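Search this site Search Enter keywords

Cooking Lentils and Beans for a Student Week: Project Report

Food and Nutrition, spring term
Group: Hammad Bangash, Despina Avram, Dae-han Yeom

1. What we wanted to find out

Our project started with lunch. Most people in our year at Sasunthorpe buy something between classes, and the meatless choices are mostly cheese sandwiches and fries. We wanted to know if a person with one pot, one burner and little time could cook meatless lunches for a week from dried lentils and beans, and if other students would want to eat them. We did not try to measure whether the food made anyone healthier. That would take much longer than one term.

2. Method

We picked four dishes: red lentil soup with lemon, black bean chili, chickpea and spinach stew, and a brown lentil salad with parsley and onion. Each was cooked twice. The first time we followed the recipe as written. The second time we changed one thing based on the tasters' notes.

The tasting panel had 13 people. Nine of them eat meat most days. Every taster got a small bowl and a paper slip and scored the dish for taste, texture and how filling it seemed. Nobody was told which version was the changed one. Scores ran from 1 to 5.

Beans and chickpeas were soaked overnight. Lentils were rinsed and went straight in the pot. We weighed 200 grams of dry lentils or beans for each batch and wrote down the cooking time from first boil until we could crush one against the side of the pot with a spoon.

3. Results

The red lentil soup scored highest in both rounds. In round two we fried the cumin in oil before adding the water, and the taste score went up from 3.8 to 4.4. Several slips said the first version was flat.

The chili had good taste scores but poor texture scores in round one. The black beans still had a hard center in some bowls. We think the cause was adding the tomatoes too early. In round two the tomatoes went in after the beans were soft and the texture score rose to 4.1.

The chickpea stew changed the least. We added more garlic and the scores stayed almost the same.

The lentil salad did worse the second time. We dressed it the night before, and the parsley went dark and the onion took over. Two tasters did not finish.

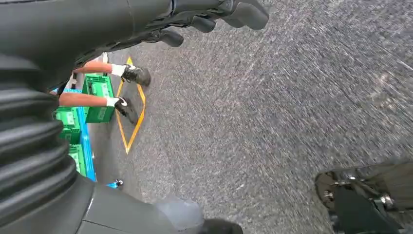
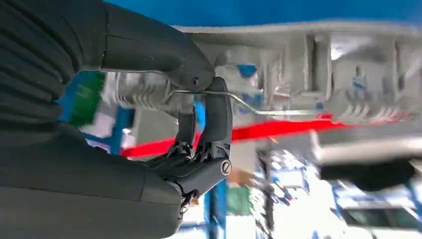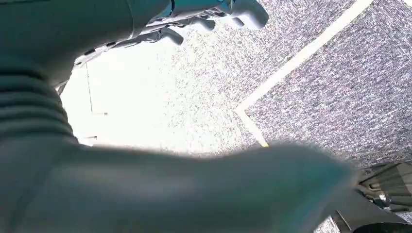
Nurhan Kocabaş told us after round two that the salad would have been fine if the lentils had been dressed overnight and the parsley and onion left out until serving. We did not have time for a third round, but we tried it at home afterward in a small amount and agree with her.

4. Cost

We added up the money for all eight batches using the receipts from the Dornine market. Dried lentils and beans were the cheapest part of every dish. Lemons, spinach and fresh parsley cost more than we had planned for. Spices were hard to count fairly because we used only a little of each jar, so we left them out of the totals and note that here as a weakness.

5. Problems

The cooking times are not as exact as we would like. We used two different pots, and the thinner one boiled faster. The chickpeas for round one came from a bag that had been open for a while and took longer than the ones for round two. We should have bought everything at once.

One score slip had no dish written on it and was thrown out.

6. What we would change

Soaking was the step people in the group forgot. For anyone trying this, we suggest putting the beans in water right after dinner, at 7 p.m. or so, and freezing part of each batch. The soup and the chili both froze well. The stew got watery.

We would serve the soup and the chili at school as they are now. The salad needs the change described in section 3.

Recipes are in the appendix.

Comments (3)

Ramil Catacutan
Did you salt the soaking water? I always do it with black beans and the skins come out softer. Would be an easy thing to add if the next group picks this up.

Despina Avram
No salt in ours, just plain water. Good idea for a third round.

lunchroom_b
Made the soup last night with the fried cumin. Used lime, had no lemons. Good.

Contact | Copyright Sasunthorpe Student Projects | Page views: 1,351 | Back to top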